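Clearing up after the big shop

Oct 6, 2023

I have been meaning to write about the kitchen for ages, and then every time I sit down to do it the kitchen itself gets in the way. We have been in the flat since March and I still put things down wherever there happens to be a gap, which I'm told (by my friend Lotte Wuyts, who once alphabetised her spices and has never quite got over it) is how people end up with three open bags of the same rice.

So this week I decided that the shopping would not be allowed to settle. Everything that came through the door had to go to its proper home before I was permitted a cup of tea. You can probably guess how that went! The bags spread out from the sink in both directions, the tea got made anyway, and I stood there for a good while reading the side of a juice bottle and feeling very busy indeed.
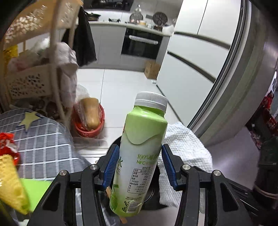

The juice, mid-tidy, with the cream rack behind on the left and the fridge waiting on the right.

I do love that rack, even if it has become a bit of a dumping ground. The perforated shelves let the air through, so I've decided the bottom one is for loose things and the ones above are for anything in a packet or a bag. The white carrier bags have somehow claimed a good part of it for themselves, and I need to be firmer with them. Auður Lauritsen keeps all of hers folded into little triangles in a drawer, and I have promised her I'll try it, though I have my doubts about my staying power.

The red basin has been the real success. I used to keep it under the sink and forget it existed, and now it sits out by the counter edge and catches whatever I haven't decided about yet. The rule is that it must be empty by bedtime, and so far I have kept to that more evenings than not, which for me is quite something.

Still to do: the cardboard box on the floor by the far counter, and finding somewhere sensible for the round metal tray, which I like far too much to shut away in a cupboard. It can stay standing up near the hob for now. I also want a proper hook for the towels so they stop living on the edge of the sink, and if any of you have found one that sticks to tiles and stays stuck, please do leave me a comment.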